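To: Dendmont Residents' Association mailing list
From: Beril Yüksel, Secretary
Subject: Re: Redecoration of shared bathrooms and colour schedule

Dear members,

Thank you for your replies to the notice on the shared bathrooms. Several of them concerned the choice of wall colours, and I quote the relevant part of the earlier message so that new subscribers may follow.

Adelino Baptista wrote:
> The proposal is for one pale colour throughout, with a single
> plain grey wall in each room. Could the Association confirm
> whether pictures may be hung once the painting is finished?
> Residents on the upper floor would be sorry to lose theirs.

Pictures may be hung, provided that they are placed high on the wall and well away from the shower. Residents should use the fixings supplied by the office and should not drill into tiles.
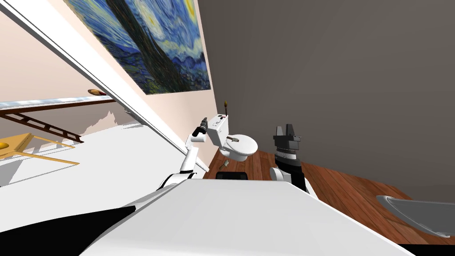
Moushumi Chowdhury asks that the pale beige-pink be kept to the smaller rooms, as it may look dull in those without a window, and that a second sample be tried before any order is placed. The Association accepts both points. The sample will be painted in the second-floor bathroom, and comments may be left at the office until the end of August.

As to the darker shade, the supplier, Clorier, has offered a matt finish in a warm grey-brown. It would be used on the corridor side only.

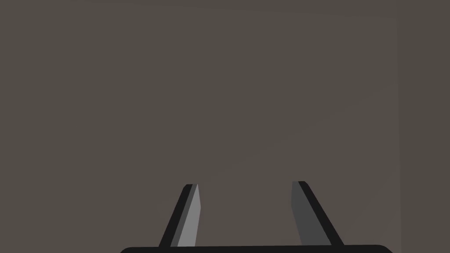
The price given to us is 571 pounds for the whole building, including undercoat, and it will be held for 20 days. A second firm, Uçar, was invited to quote and has declined. Members who wish to read the full quotation may ask for a copy by replying to me directly and not to the list.

Work will begin at 8 in the morning on each floor in turn. Notices will be fixed to the doors beforehand, and the bathroom on the floor below will remain open for use.

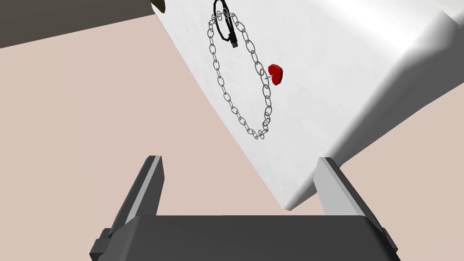

All personal belongings must be removed from the bathrooms before work begins. The contractor will not move items and accepts no responsibility for loss or damage. This applies equally to small articles such as a silver chain left lying on a white surface, which are easily missed when dust sheets are laid. Anything found afterwards will be kept at the office for 2 weeks. Residents of flat 66, whose door opens beside the store room, are asked to keep the passage clear.

Yours faithfully,
Beril Yüksel
Secretary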